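Wendelin Moser had till 8 to clear the hall. Keys back to Patmont, then the late bus, then whatever came after that.

Coats first. Three into the suitcase, one on his back. Too hot for March but there was no room left. Boots in a sack. The umbrella with the bent rib - leave it. No, take it. His mother's umbrella. He took it.

Kitchen done. Bedroom done, nearly. He kept going back in to look at the floor, like somthing might have grown there.

Then the hook.

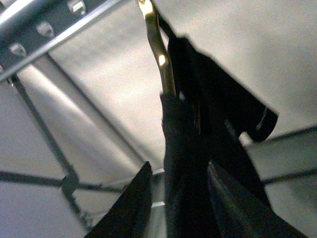 *The last thing on the brass hook.*

He'd walked past it all day. Black, folded in on itself, hanging by its little loop. Hers. She'd hung it up the night she came in from Sterlow, shaking the rain off, talking the whole time about the train. He hadn't moved it. Eleven months of reaching around it for his own coat.

Seven-forty. Taxi downstairs, engine going.

He put a hand on the strap. Put it back in his pocket.

She might come for it. She had said she might - on the phone, in that voice, the one for polite things. But the new people would be in tommorow. They'd bin it, or wear it.

The horn, twice.

"All right," he said, to the hall. "All right, all right."

He lifted the loop off and ran.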